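4.2 What changed for the people on the floor

I'd gone into the interviews at Vesent expecting to hear about job losses, and people did bring them up, but what they really wanted to talk about was bins. Vesent looks after furnished lets, and its room staff told us (at length, and with feeling!) that the small repeated jobs are the ones that wear you down. Bending to a wastebasket is nothing the first time. By the end of a shift it's your back, your knees and your temper. So when the two-armed machines came in, bin liners were near the top of everybody's list.

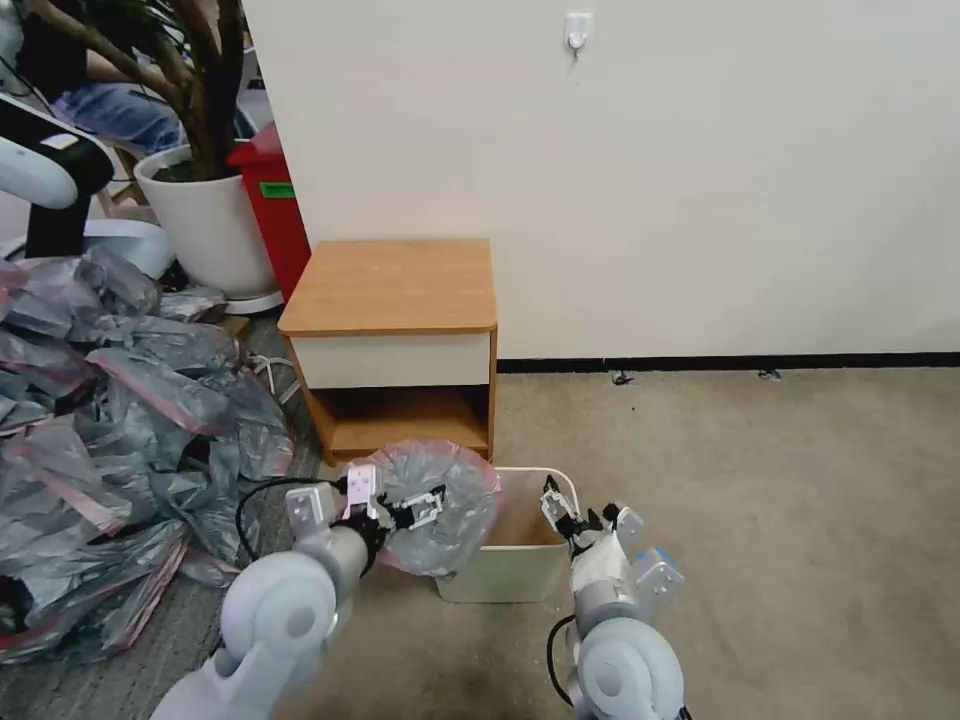
Usa Prasertsri has supervised rooms at Vesent for years and was my main guide through all this. She told me her own job had shifted more than she'd bargained for. She used to walk the corridors checking beds and taps, and now a fair part of her morning goes on watching arms handle plastic — deciding when to step in, and when to sit on her hands and let them carry on. She called it "minding", as in minding a toddler, and the word stuck with the rest of us. We coded 431 remarks from the interviews and minding, or something very like it, came up in 200 of them.

Thin plastic is a horrible thing to work with, I should add. It clings, it folds back on itself, and a person sorts that out by feel without a second thought.

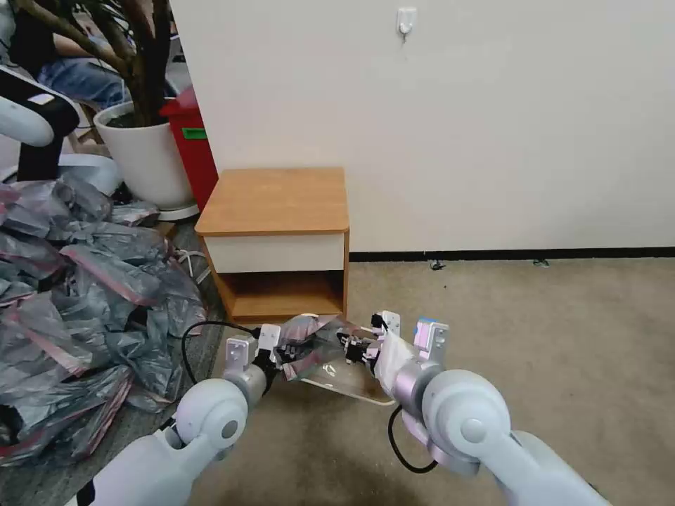
Odair Honorato, who came over from the laundry side, was much less keen than Usa. He didn't mind the machines as such, but he missed having someone to natter to while he worked, and he felt that minding was harder than it looked and ought to be paid that way. Of the 23 staff we spoke to, most of the longer-serving ones were with him on pay. The newer starters were cheerier about it, and a couple were already asking how they could get onto the training (Vesent had no proper route for that when we visited in August, and I gather one is being drawn up now).
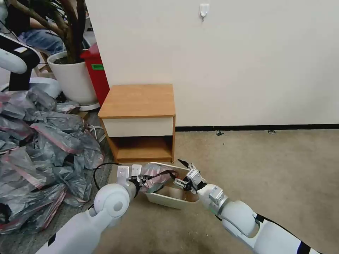

Figure 3. Two-armed handling of a plastic bag at a bin in front of the nightstand.

We also asked who gets the blame when a room isn't right. Under the old rota it was whoever had signed the sheet. Now the sheet has a box for the machine and a box for the minder, and Usa says both tend to get ticked. I come back to this in section 5, where I compare it with what we heard at Thongdee.

Related items
Paying for attention: minders' wages at Thongdee
The Rorine rota study, part two
Gita: notes from a hotel laundry
Who signs the sheet? Blame and shared work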